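How to change and align the fingers on the hand-held gripper

By Mirta Aravena
Last updated 9 Sep 2019

These are my notes for the maintenance of the hand-held gripper with the white housing and the black curved fingers. I wrote them first for myself, and later two colleagues asked for a copy, so I put them in order. English is not my first language; if a step is not clear, please write to me before you turn a screw.

The work takes less than one hour if the housing stays closed. I do it every time the fingers are changed, and also when an operator tells me that the thin fabrics are slipping.

What you need

A hex key set in good condition. Do not use the key with the rounded corners that lives in every drawer.
A Standix feeler gauge, or any other gauge with thin leaves.
Isopropyl alcohol and a cloth without lint.
Medium thread locker, the blue one. We use the one from Fröhlich in the small bottle.
A tray for the screws.
A piece of cotton sheet and one knitted garment for the test at the end.

Step 1. Read the log

Open the maintenance log of the tool and write down the cycle count. On my last service the counter was at 1,362 closings since the previous finger change. I do not have a fixed limit for this number. I look at it together with the state of the finger tips, and if the tips are shiny I change the fingers even when the count is low.

Step 2. Power off and open the fingers

Open the fingers completely, then disconnect the cable. Wait until the small light on the controller is off. If you pull the cable with the fingers closed, you will have to push them apart by hand, and this is bad for the gears.

Step 3. Remove the side plates

There is one angular plate on each side, and each one is held by two round black screws. So you will have 4 screws in the tray. Loosen all of them a half turn before you take out the first. Mark the inside of the left plate with a pencil. The plates look equal, but after some months of use each one has settled on its own side, and if you exchange them the fingers will close a little crooked.

Clean the old thread locker from the screws with a small brush. Do not scratch it with a knife.

Step 4. Clean and check the pivots

Each finger ends at the bottom in two rounded knobs with a hollow center. This is the place where the lint collects. After one week of work with towels I have taken out of there a gray ring as hard as felt. Pull it out with tweezers, then clean with alcohol and let it dry.

Now move each finger by hand, slowly. It should move with the same resistance on the whole way. If you feel a step, the pivot is worn and the finger must be replaced. If you feel play from side to side, try first to tighten the pivot a quarter turn. Please do not put oil. The oil travels to the tips and from the tips to the fabric, and then you have stains on the clothes of the test set.

Step 5. Mount the fingers

Put the new fingers, left first. Our spare fingers are from Nadard and they come with a small burr on the inner edge. Remove it with fine sandpaper, two or three strokes, no more. Near the tip of each finger are the small black screw caps. Press them with your thumb and check that they are flat, because a raised cap will catch the threads of a knit.

Put back the plates with one drop of thread locker on each screw. Tighten only until the screw touches. The final tightening comes after the alignment.

Step 6. Align the tips

Connect the cable and close the fingers in slow mode. Look at the tips against a white surface. They should arrive at the same height and leave a narrow gap, the same at the front and at the back. Measure with the gauge. If the gap is wider at one side, loosen the plate of that side, move it very little, and measure again. The first time I did this it cost me almost 2 hours. Now it is ten minutes, and you will also become faster.

When the gap is good, tighten the screws of the plates in a cross pattern: upper left, lower right, upper right, lower left. Measure one more time, because the tightening can move the plate.

Step 7. Test on fabric

The gauge tells you only about the geometry. For the grip you need real cloth on a soft surface, so I do this part on a bed with a white sheet. A table is too hard and gives a result that is too good. 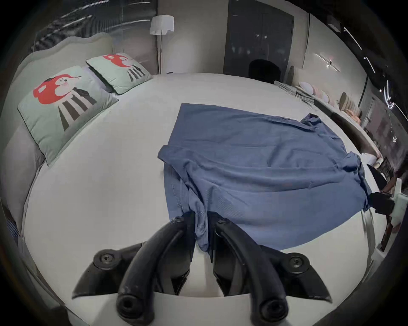 Lower the tool until both tips press lightly on the fabric, then close. You want a small bunch of the garment between the fingers and nothing of the sheet. If the sheet comes too, you are pressing too much, or the tips are too low. Open, go back, and repeat with less pressure.

A ribbed knit is a good test, and it is better if there is a folded edge with a seam. Take it first on a single layer, then on the double layer, then directly on the seam. With a gap that is too wide the single layer escapes. With a gap that is too closed the seam stops the fingers before they hold it well, and you will hear the motor complain.

Do each of the three places several times and write the results in the log. Lift slowly each time and hold for a few seconds. One failed lift on the single layer I accept. On the seam I do not accept any.

If something goes wrong

The fingers close but one arrives late. Check the pivot on that side for lint before you touch the settings.

The grip was good yesterday and is bad today. Clean the tips with alcohol. Softener from washed clothes leaves a film on them. In December we lost a full morning at the Giltmont site for this reason, with two people looking for an error in the software.

A plate screw turns without end. The thread in the housing is damaged. Stop and send the housing for repair, do not use a longer screw. Behind this point passes the cable of the motor.

The fingers vibrate when closed. Usually the plates are not tight. Repeat from Step 6.

At the end, reset the cycle counter, write your initials in the log and put the old fingers in the box marked "used". I still measure them for wear, so please do not throw them away.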